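Silver Bags, Short Cables and One Very Cluttered Workbench

6 min read

So I finally did it. After putting it off through most of the winter I gave the bench at the back of the workshop the sorting-out it deserved, and I'm so pleased with it that I've been finding excuses to walk past. If you've been reading for a while you'll know the bench I mean. It's the one where network cables go to get tangled.

It started with a single patch cable. I needed a short one for the little switch I've been setting up (the Hashmi box, which I'm still very fond of) and I knew I owned one. I'd bought a whole bundle of them. Half an hour later I had found three long gray ones, a phone charger and a bag of screws, and I'd had enough. I cleared a space, made a pot of coffee and started pulling everything out from under the shelf.

The big discovery of the day was silver bags and silver sheeting. I've been saving shiny packaging for years because it feels too good to throw away – the padded kind, the thin crinkly kind, the stuff with the grid printed on it. I love the way it catches the light! Open a piece of it up under a good lamp and it's like looking into a snow tunnel.
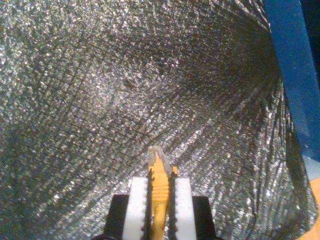 I had been keeping all of that in one enormous wad, which meant any small thing that fell into it was gone until spring. So rule number one of the new system is that silver stuff gets flattened and goes in its own drawer, and nothing else is allowed in there with it. I kept the big pieces, because they make a lovely clean backdrop for laying small parts on, and I let go of the scraps. That was harder than it should have been.

Next came the cables themselves. My old method was by color, and it looked terrific for a week. The trouble is that I never go looking for "a blue one." I go looking for one that reaches. So now it's by length, in 4 bins:

Short enough to join two things sitting side by side
Reaches across the bench
Reaches the wall
Everything longer, coiled and tied

That's it. I did try adding a bin for "odd ones" and it filled up in ten minutes with perfectly normal cables I was too lazy to measure, so the odd bin is gone.

While I was at it I checked every plug. I really recommend this if you have a pile like mine. Look at the clear part of the plug and make sure the clip is still there and still springs back. A missing clip is the most annoying fault in the world, as the cable will work beautifully right up until you bump the desk. I went through 88 cables (yes, I counted, I was having a great time by then) and 85 of them were worth keeping. The other three went in the recycling box without a ceremony.

I've also come around to the molded boots, the colored sleeve just behind the plug. I used to think they were only there to get in the way. They do make it fiddly to press the clip in a tight row, I'll give you that, but they save the clip from snagging when you drag a cable out of a pile, and I do a lot of dragging. The yellow-orange ones are my favorites by a mile. You can spot one from across the room, even against all that glitter.
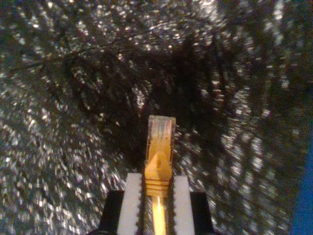
Posted by Rina
Writer, sorter and chief cable-untangler at Clokurdale Bench Notes

Anyway, back to the bench. With the bins filled I could see the tabletop again, and what a nice tabletop it is! Pale wood, a lovely fine grain, and I'd more or less forgotten about it under the layers. I wiped it down with a barely damp cloth and then a dry one, going with the grain, and resisted the urge to oil it. The last time I oiled a bench I had fingerprints on everything for a month.

A few small things I changed once there was room to think. The power leads now all leave on the same side. Thin wires get a loose tie every hand's width or so, and I leave a bit of slack where they pass anything bolted down. And I went over the bolts and screws while I could reach them, which took no time at all and was weirdly satisfying. There's something about a neat curve of screw heads sitting snug in bright metal that makes me want to tell people about it. So I'm telling you. 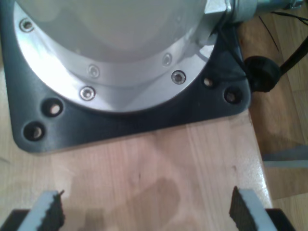
The driver lives in the rack by the door now, right next to the tape and the good scissors from Rakport. I used to keep it in a drawer, and the drawer was always behind something. Same story with the cable ties. I've moved them into an open jar and I've already used more of them in a few days than I did all of last year.

Still to do: labels. I have a Jokham label maker that I adore, but the tape it came with peels off anything curved, so for the cables I'm going to try the little flags that fold over and stick to themselves. I'm putting one at each end, 2 per cable, with the length on it and nothing else. I tried writing what each one was for once and it was out of date by dinner.

If you've got a flag label that stays put for longer than a season, please tell me what it is. I've got all 85 to get through and I'd love to only do it once.

Last updated in March

Comments

pegboardfan
By length! I've been sorting by color for years and you're right, I have never once wanted "a green one." Doing this over the weekend.

solderandtea
Fold-over flags are good but press them down hard and leave them overnight before you put the cables back in the bin. Mine all stuck to each other.

mossy_k
I have the same silver hoard. How flat does yours stay in the drawer? Mine puffs back up and jams it shut.

Rina
@mossy_k I put a heavy book on top for a night first and that helped a lot. The padded kind still fights back a bit!

quietdrawer
No sleeves for me, sorry. I've got big thumbs and a very full switch. Great post though.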